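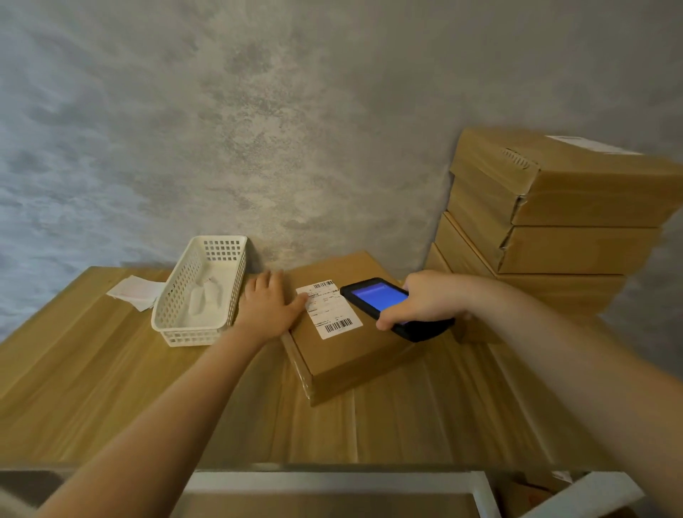
What do we do with a parcel that comes in with two barcodes on the label? Scan the longer one near the bottom first, and only go to the short one at the top if the system throws it back.

OK, so that was the question of the morning and I'm putting the answer at the top of the page so I can find it again next time!

Mar 28, 2023. Parcel bench, back room.

Big intake day. The Denwood delivery finally landed and I wanted the lot scanned in before lunch, which was optimistic of me (it was closer to three). The final number in the system is 119, and the printed list agrees, so I'm happy with that. Running total for the quarter is now 1,209.

Things I noticed while working. The scanner likes to be held a bit above the label and tipped forward, top end toward the code. If I go in flat I get glare off the packing tape and it just sits there thinking. One hand on the box, scanner in the other, and it goes pretty quickly. I did the first 100 standing up and my back was fine, so maybe the table height is right after all and I can stop complaining about it.

Also, small parcels slide! The tabletop is smooth enough that a light box scoots away when you touch it, so keep a palm on it.

The Claten boxes were the awkward ones. Their packers put an extra sticker next to the shipping label and I kept wondering if it meant anything. I wrote to them about it and they say it's left over from their own sorting and we can ignore it. Please don't peel them off, though, the top layer of cardboard comes away too and then the box looks like it's been chewed. 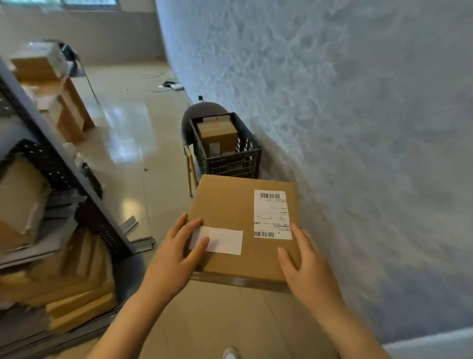 Five of the Claten ones had to go on the "ask" pile, all with the same fault, an order number that belongs to the Cáceres account. I've put them in the system as held and I'll chase it in April if it hasn't sorted itself out by then. My guess is that somebody picked the wrong line in a drop-down menu. I've done it myself (twice).

Then the shelving. I know, I know. The flattened cardboard needs a proper home, and I keep saying so and then adding another sheet to it. What I'd like is big sheets on the bottom standing on edge, small ones above, and anything bent straight out to recycling. Half an hour's job, really. I'd do it before the Vukavora order goes out, we'll want the good sheets for that one.

Last thing was the white basket. I'd been using it for whatever was in my hand at the time, and I want to settle on one use for it. My vote is for soft white stuff only, and paper slips stay on the table to the left where I can reach them. 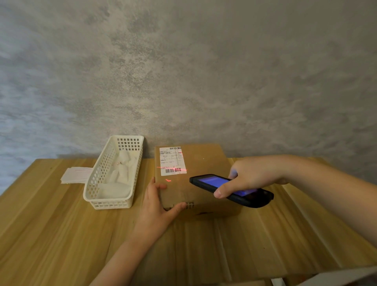 Penciled in the margin later: fine with the basket plan, but could the slips go in an envelope at the end of the day? They get swept up with the trash otherwise, and we needed one last week for a return.

Fair point. Envelope it is, I'll write the date on the front and keep it in the drawer with the spare scanner battery. Still to do: order more clear tape, charge the scanner overnight, ask Denwood if they can send the list the day before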